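Filed under: Hardware Reviews > Grippers & End Effectors

Hala Mahrous has been promised a gripper that can pick up anything for as long as she has been buying grippers. She no longer argues with the salespeople. She asks them to pick up a shoe.

"A knit one," she says. "With a soft collar. Everybody brings a box or a bottle to a demo, because they know what a box will do."

Mahrous runs hardware trials at Calado, which tests other people's robot parts for a fee and keeps a fair number of its opinions to itself. I went to see her in August, when she was partway through comparing two hands for a retail customer she wouldn't name. One is the Staken. The other is the Drurkier, which costs more and has the better brochure. I had asked to hear what the difference in price buys.

"Less than they say," she said, before I had my coat off. "Write that down first, in case we get interrupted."

The customer wants pairs of shoes taken off a shelf and put back where they came from. It sounds like a small job, and Mahrous thinks it's a poor one to automate at today's prices. She took the work anyway. "They were going to ask somebody. I'd like it to be somebody who'll tell them no."

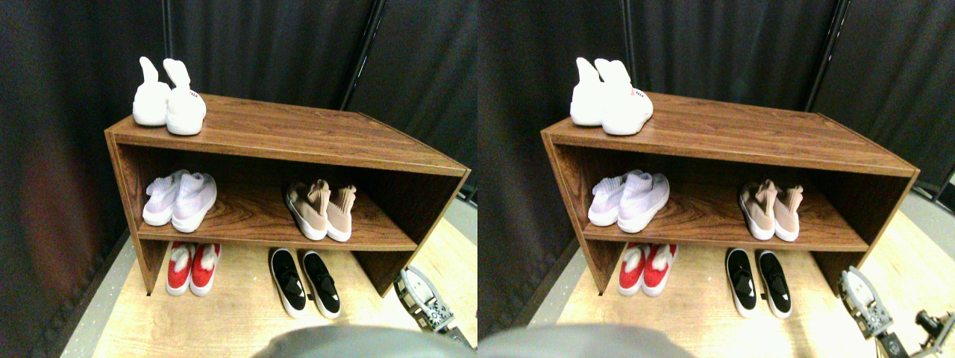 Her test shelf looks harmless enough to a visitor. She thinks it is harder than most of the published ones, and when I asked what made it hard she went straight to the bottom level. The red pair sits with its heels tucked back under the middle board, so a hand coming from above meets wood before it meets shoe. The tan pair over on the right has those tall sock collars, and the two collars are close enough together that a wide fingertip wants to take both. "Try that with your own fingers in ski gloves," she said. "Then tell me about dexterity."

What she measures is plain. Each hand gets 40 attempts per pair, and an attempt fails if the shoe is dropped, dragged or put down facing the wrong way. The makers would like her to count a drag as a success. Both of them have asked.

Evdokia Nikolaidis, who writes the control code, is kinder about the hardware, though not by a lot. She told me that a good part of what gets sold as a better grip is really a better view of the shoe. "You give the cheap one a decent camera angle and it gets a lot less cheap," she said. She had swapped the controllers between the two hands the week before, to see which part of the gap moved with the box and which stayed with the fingers. Most of it moved with the box. The Drurkier people were not pleased to hear this and sent her a long document about calibration.

Did she read it? "I read the first 10 pages. It said to calibrate."

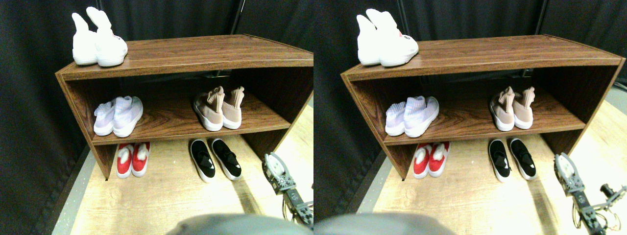

The shelf with its pairs of shoes, and the arm at right. Photo: Calado

I put it to Mahrous that she might be too hard on the things. Ward Timmermans, who sold the Staken into Calado, had told me on the phone that a trial like hers "punishes ambition," and that a shelf of slip-ons against a black curtain tells you nothing about a working stockroom. She agreed with the second half.

"He's right about the curtain. A curtain is a gift. It's dark, it's dull, there's nothing behind the shelf for the cameras to get confused by. A stockroom will be worse. So if his hand has trouble in front of my curtain — and it does — I don't see how that helps his case."

She is just as short with her own side. The trial says nothing about wear, and she wants 2,000 cycles on the finger pads before she will put her name to a recommendation of any kind. Soft pads, in her experience, test beautifully when new. There is also the matter of lighting, which she has kept constant and which no shop ever does.

As for the price, she would go on paying for a sturdy wrist and a controller that logs its faults in words a person can read. She would not pay extra for fingertips. "They're all rubber," she said. "Some of it comes in a nicer bag."

The customer's decision is due on 13th December. Mahrous expects they will buy the Drurkier whatever she writes, on the strength of the video.

Comments (3)

Eluned Gape
We had the older Staken on a packing line. Fine on cartons, hopeless on anything with a lace or a loop. Would like to see the actual numbers per pair if Calado ever lets them out.

stockroom_dan
Counting a drag as a fail seems harsh. I drag shoes off shelves all day and I still get paid.

Eleri Eynon
Any reason the Stostar wasn't in this? Same money as the Staken and the fault log is readable. Agree on the pads, ours went shiny in a month.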